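Home | Our work | News | Reports to funders | Get involved | Contact

Print this page | E-mail this page

Brustley Walking Group Network: second progress report to the Oyelaran Fund

Saturday, December 17, 2022
By Harriet Ostrowski

Hello again everyone at the Fund, and thank you for being so patient about the date of this one. I know the second report was meant to reach you before the half-term break, and I'd love to blame the post, but I was waiting for Sewwandi's attendance sheets and then I had the sheets and was waiting for a free evening.

So, where are we? When you gave us the grant we had one walking group, in Brustley itself, which met when the weather was nice and people remembered. We now have proper weekly walks in Brustley, Findusby and Vudby, each with a trained leader and a route sheet, and a fourth walk on Sunday afternoons for people who work all week. That last one wasn't in the bid at all. It came from a chat at the Findusby bus stop and it's now the busiest of the lot, which tells you something about my planning!

The number you'll want first is attendances. We promised you 800 by the end of the second stage and we've recorded 821 (that's attendances, so somebody who comes every week is in there many times over). I was quite nervous about that figure in the summer because the hot spell really knocked us back. We moved the Brustley walk to the early morning, a few of our older regulars still stayed at home, and I couldn't blame them one bit. September brought them all back, plus a good handful of new faces sent our way by the surgery.
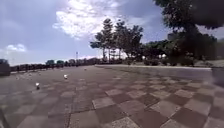 The surgery link is the thing I'm proudest of. Thilini Mridha, the practice nurse, now gives out our leaflet at blood pressure checks, and she has a little tear-off slip so that people can leave their phone number and get a call from us before their first walk. That call makes such a difference. Turning up on your own to meet a crowd of strangers in anoraks is a lot to ask of anyone, and if they've already spoken to Afroza or me they nearly always come. I'd like to put a bit more time into the calls next year – at the moment we squeeze them in over lunch.

Training next. Afroza Sivakumar and Mahfuz Ranasinghe have both finished the walk leader course and the first aid day. Mahfuz has taken on Vudby completely, including the route sheets, which he redrew from scratch after finding that the old ones sent people through a gate that's been padlocked for years. We still need a deputy for Findusby. I've asked twice in the newsletter and had one reply, from a very nice man who turned out to live in the wrong county.

A word about the routes. Your panel asked us last time to have more walks suitable for people with sticks, frames or pushchairs, and you were right, we were too fond of stiles. Every group now has a flat option with hard paving the whole way. They're short, and there's no shame in turning back halfway. Two of our frame users have started coming weekly since we brought these in, and one of them brings her sister.
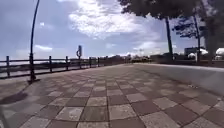 Flat going on the promenade, with a railing down one side.

Money. We've spent less than we said on printing and more than we said on insurance, and the two very nearly cancel out. The insurance went up when we added the Sunday walk and I should have seen that coming. We budgeted £600 for leader training and spent all of it, down to the sandwiches. The full sheet is attached with receipts, and Sewwandi Dewan has checked my adding up, so you can trust it. I'd like to ask whether the underspend on printing could be moved across to tea and room hire for the winter. When it's pouring we meet indoors for chair exercises and a natter, and I'd hate to drop that in January when people are most likely to be stuck in on their own.

What hasn't gone well? The evening walk, mainly. We tried it for a month and got the same four people, all of whom already came in the day. I've dropped it. The text reminders have been patchy too: half our lot change their numbers without telling us, and the other half reply to the reminder with long messages that we only find a week later (some of them lovely, one of them a recipe). We're going back to a phone tree for Vudby and keeping texts for the others.

We also did our feedback forms. People said they're sleeping better, that they know their neighbours' names now, and that the leaders walk too fast. I've passed that on to the leaders. Several asked for more walks by the water and fewer along the main road, so the new year programme leans that way.

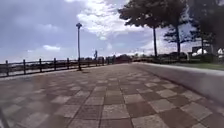 Plenty of room to walk side by side and chat.

Plans for the next stage: find that Findusby deputy, get the surgery in Vudby handing out slips as well, and run one joint walk for all the groups in spring with lunch after. Mahfuz wants a coach. I've told him to get quotes.

I'll ring in the new year about the printing money. If your panel would like to come out with us, the Sunday walk is the one to pick, and do bring a flask.

Print this page | E-mail this page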